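Tirnel disassembly recordings

The Tirnel disassembly recordings, usually shortened to the Tirnel set, are a collection of robot demonstrations made on desktop computers. Each demonstration is called an episode, and an episode covers one attempt at one job inside an open computer case. The set was put together by Clokirel, a small automation firm, as training material for a learned control program named Mamo. It holds 959 episodes. It is often brought up in arguments over how much a robot can learn by copying, and the claims made for it are larger than the evidence printed with it.

Background

Old desktop computers are hard to take apart by machine. Cases differ from maker to maker and from year to year, the screws and latches move around, and cables end up wherever the last person to close the case left them. A fixed program that works on one model will usually fail on the next. Clokirel's answer was to skip the fixed program and collect examples, with a person steering the arm through the job while the system stores what the cameras see and what the joints do. Mamo is then trained to predict the next motion from the current view.

The approach is common and was not new when Clokirel took it up. The firm's early notes present it as a way around the variety problem. Critics reply that it only moves the problem, as someone must still go out and find enough variety to record.

Collection method

An operator guides the robot by remote control while watching the work. The main view comes from a small camera mounted at the wrist, close behind the fingers. An episode begins when the operator presses a start key and ends when the operator marks it as finished or failed. Failed episodes are kept, in a separate folder, and the public description of the set does not say whether they were used in training.

The wrist view has obvious benefits. It moves with the hand, it shows the fingertips near the part being worked on, and it does not need to be lined up again each time the bench is changed. It has a cost too. The gripper fills a large share of the picture, and what lies behind the fingers is hidden at the moment when it matters most. Clokirel's documentation mentions the first point at length and the second in a single line. 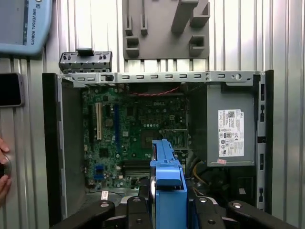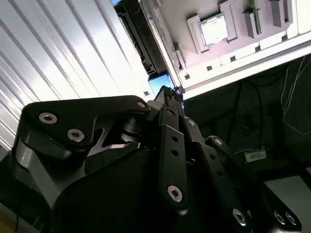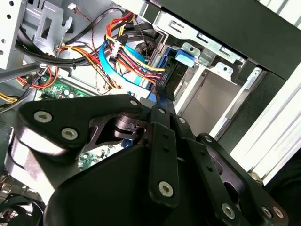 Views from the wrist camera during work on desktop computers.

PESTANO, September

Clokirel released the set from its workshop in Pestano with a short technical note and a longer announcement. The two do not agree on every point. The announcement speaks of "general skill at computer disassembly." The note describes a narrower list of jobs, mostly removing drive caddies, unplugging cables and clearing a path to the board. Readers who want to know what is in the set should start with the note.

Contents

Of the 959 episodes, 439 are labeled as drive or caddy work. The rest are split among cable handling, bracket removal and a group marked "other," which is the least useful part of the set. Episodes in the last group carry no written goal, and a person watching one must guess what the operator was trying to do.

The caddy episodes are the cleanest. A bright blue plastic caddy, like the one held between the gripper's fingers in the first view, stands out strongly against a green board and gray metal. That is helpful to a learning system and also a reason for caution. A program may come to rely on the color and do badly when it meets a caddy in black or gray. The note reports no test with parts of another color.

Cable episodes are much messier. In the third view, a blue SATA cable and a bundle of red, yellow, orange and black wires cross the space above the gripper, with more black cables looping overhead. Wires bend, slide and spring back, and two attempts at the same plug seldom look alike. Outside reviewers have pointed to this group as the one most in need of more examples, and it is smaller than the caddy group.

Labels

Each episode carries a job name, a result and a free comment. Results were entered by the same operators who did the steering, right after each attempt. No second person checked them. A reviewer who went through 200 episodes for an independent write-up found several marked as finished in which the recording stopped before the part was clear of the case. Clokirel answered that the operators could see more than the camera could. The answer may well be correct, but it leaves users of the set with labels they have no means of confirming.

Reported results

Clokirel states that Mamo, after training on the set, could remove a caddy from cases it had been trained on "in most attempts." No rate is given for cases it had not seen. The note lists only 2 such cases, and describes the outcome of both as "encouraging," a word with no number attached to it.

Supporters say that the value of the set lies in the recordings themselves, and that a weak test does not spoil good data. This is a fair point as far as it goes. Real cases, with real clutter and uneven light, are harder to come by than tidy stand-ins made for the laboratory. The light in the second view is strong enough to leave the ribbed panel at the upper left slightly washed out, and conditions of that sort are something a working system has to handle. Whether Mamo does handle them is a separate question and remains open.

Criticism

Three complaints come up most often. The first concerns the operators. Only a few people did the steering, and their habits run through the whole set: the same slow approach, the same pause before closing the fingers. A program that copies them will copy the pause as well, whether or not it does any good.

The second concerns force. The set stores joint positions and camera views but has no direct record of how hard the fingers press. Many steps in taking a computer apart depend on feel. A latch gives or it doesn't, and a picture may look the same in either case.

The third concerns cost. The announcement calls recorded examples "cheap," yet it leaves out the hours spent resetting the bench, putting parts back in and throwing away bad takes. Without those hours, a comparison with ordinary hand disassembly has little meaning. A worker with a screwdriver can strip a desktop case quickly, and no document about the Tirnel set puts that time next to the robot's.

Use by others

The set has been used in a handful of student projects, mainly to train programs that find parts in cluttered views. For that purpose the doubtful result labels do not matter much. Use in control work has been lighter. People trying to run the recordings on a different arm report that the joint data must be converted first, and that the file describing the gripper's measurements was missing from the first release. It was added in the second, with two of its units corrected later.

See also

Learning from demonstration
Remote operation
Electronics recycling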